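**Rules for power strips and cords as task objects on hand-held gripper stations?**

Posted in: Automation > Shop practice

We run a small bench setup, two hand-held grippers, one operator, recording demos that later get used to train an arm. So far it's been cups, boxes, cloth. Now the task list has power strips and plugs on it and our written rules say nothing about them, they just say "no electrical items near the work surface" which was obviously meant for something else.

I have to get a one page rule sheet out before November. What I have so far:

- strip is never connected to anything, both ends of the cord stay on the board
- no cutting or taping the plug, it has to look normal
- gripper cables run off the operator side
- stop if a gripper cable gets under the strip

Is that enough? Does anybody treat this as electrical work with a sign-off, or is it just another object? Our safety person wants the first, operators want the second. Also not sure about how hard people are allowed to push down with the fingers. We did 18 takes of a trial and the pressing looked pretty rough to me.

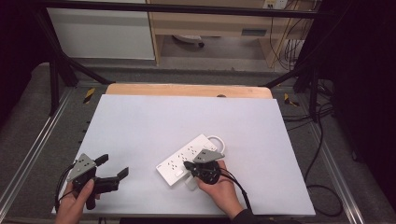 Stundar replied that the pressing rule matters more than the sign-off, and that it should go first on the sheet.

**Stundar**

Yeah put that one at the top. People push with a hand-held gripper way harder than they think, the handle hides it. Our sheet says fingers close on the object, they don't lean on it. If you need to hold the strip still, one gripper holds and the other does the job. Pushing straight down gets you bent finger pads and demos the arm can't copy anyway.

On the electrical question -- we call them "dead objects" and keep them in their own bin. A strip goes in the bin, gets a colored dot on the underside, and after that it's never used as a real strip again. No sign-off per session. One check when it goes in the bin, done. What you don't want is someone grabbing a strip from under a desk because the bin one is missing, and then puting it back after.

Cables: your third rule is too loose. "Operator side" doesn't say which side of the wrist. Ours:

1. cable leaves the back of the gripper and goes off the near edge, left gripper left, right gripper right
2. cables never cross each other on the board
3. enough slack to reach the far edge of the board without a tug
4. anything on the floor is behind the operator or tied down

Check number 3 with the tallest and the shortest person you have. Not just whoever is around.

**Prusitz**

its just an object. unplugged is unplugged, you dont need a page on it. we did 900 takes with chargers and strips and the only trouble was cords sliding off the table

**Tesadico**

Disagree with the above, at least for a shared room. If there are live outlets within reach of the bench someone will plug the thing in at some point to "check the switch" and leave it. We had exactly that. Rule we added: task cord has to be shorter than the distance to the nearest live outlet. Boring but you can check it with a tape measure, and a new person can check it too.

Couple more for the sheet, from ours:

- Start pose written down. Switch end left or right, cord curled or straight. Otherwise half your takes have the strip one way and half the other and whoever labels them goes nuts
- Bad take = say so right then, mark it, go on. Don't fix it by hand halfway through
- Jaws fully open before first contact
- Break every 3 batches, wrists get tired and thats when the pressing starts
- Retire the strip when the outlets get chewed up. We log takes per object, last one went to 465 and should have been out sooner

Don't know of a published standard that covers hand-held grippers as such. Our safety people fell back on the normal hand tool rules plus a trip hazard walk-through. Might keep yours happy.

**Alarcón** (original poster)

Thanks, taking the dead bin and the tape measure one. Pressing rule goes first. Will still do the one-time check with a signature, easier than arguing -- and the start pose thing I'd missed completly, going back to sort the trial takes now.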